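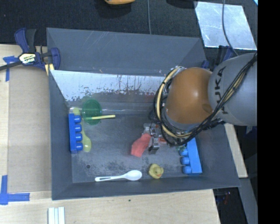 Brakell paper mill, Tuesday visit. Tadeusz Krawczyk led the group through stock preparation first. Pulp enters the headbox at low consistency and leaves the wire section still very wet. Line 2 was running 62 gsm envelope stock at 560 meters per minute. The felts come from Felta and are changed on a fixed schedule. Steam use is metered per dryer group. The reel trim was 293 cm. Ear protection is required past the winder.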